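Kettle Field Pre-Season Inspection
Baseball diamond, both dugouts, bullpens, bleachers and press box
Inspected by: Craig Buchanan
Walked with: Gemma Lambert, varsity assistant
Month: September, ahead of fall ball

Ratings: OK = fit for play. FIX = repair before first game. WATCH = fit for play, look again next month.

1. PLAYING SURFACE

Infield dirt level, no ruts at the bases: FIX
Low spot between first and second holds water after rain. Needs two bags of conditioner and a drag. Same spot as spring.

Lip between infield dirt and grass: WATCH
Built up behind shortstop. Hose it back before it gets any higher. Third base side is fine.

Outfield turf free of holes: OK
Sprinkler heads in left center all sit below grade. One in right was sticking up and has been reset.

Warning track: OK
Some weeds in the right field corner. Spray when the school is out.

Base anchors and plugs: FIX
Second base anchor is loose in its footing. Bag shifts when you slide into it. Dig out and reset in concrete. Allow two days before anyone uses it.

Home plate and pitcher's rubber flush: OK
Rubber was flipped in spring. Landing area patched with clay and tamped.

2. FENCES AND BACKSTOP

Outfield fence posts solid: OK
Distance signs still up. The 300 in left was hanging by one screw and has been refastened.

Fence cap, full length: FIX
Yellow cap missing at the gate in right. Wire ends exposed at chest height. Tape it now, replace before the first game.

Backstop netting: WATCH
Small tear low on the first base side, tied off with twine. Glenys Sowerby has asked Trukeck for a price on a new lower panel. No answer yet.

Backstop padding: OK
Bottom ties replaced in spring. Foam still firm.

Gates latch and open outward: OK
Visitor side gate drags. Lifted the hinge and it clears now.

3. DUGOUTS

Railings and protective screen: OK

Benches: FIX
Home bench has splinters at the far end. Sand and seal. Visitor bench had one bolt standing up, which was cut off and capped while we were there.

Steps and non-slip strips: FIX
Top strip gone on the home side. Gemma caught her heel on it. Order a full set and do both sides at once.

Helmet racks and bat racks: OK
Helmets were checked separately by the coaches. Ryan Whiteley has that sheet.

4. BULLPENS AND BATTING CAGE

Cage netting, sides and roof: WATCH
Sagging at the back. A ball hit hard into the sag can reach a person standing against the outside. Keep players off that side until it is retensioned.

Pitching screen: FIX
Frame is sound. Net is worn through at the release window. Do not use for live batting practice.

Bullpen plates and mounds: OK
Visitor mound is a little flat. Add clay when the home mound gets done.

Separation from the field of play: OK

5. BLEACHERS AND WALKWAYS

Planks, bolts and end caps: FIX
Two end caps missing on the home side, third row. Bolts checked with a wrench on all rows and tightened where needed.

Guardrails on the upper rows: OK

Walkway from lot to gate: OK
Edge of the ramp has been repainted.

6. PRESS BOX AND SCOREBOARD

Stairs and handrail: OK

Scoreboard lamps and cable: WATCH
The balls display works on and off. Chrysanthi Tzavaras will try the spare controller.

Extension cords off the floor: FIX
One cord runs across the doorway. Move it to the wall.

PA speaker brackets: OK

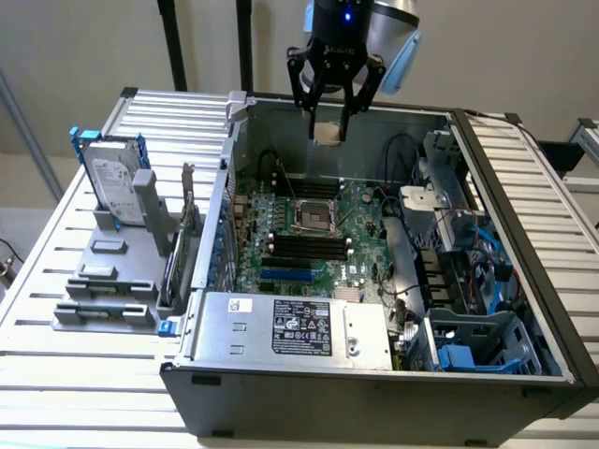

Can the team practice before the second base anchor is reset?
Outfield work and bullpen sessions can go ahead, but there should be no base running or sliding drills until the footing has cured and Craig has checked it again.

7. EMERGENCY ITEMS

First aid kit, home dugout: FIX
Cold packs used up. Restock.

AED in press box: OK
Battery light green. Pads in date.

Ambulance access through the right field gate: OK
Drove the utility cart through. Padlock key is on the ring in the press box.

Lightning plan posted: FIX
Home copy faded. Print new ones for both dugouts.

All FIX items go back to Craig for a second look before the first home game. Cage net and pitching screen stay tagged out until he removes the tags himself.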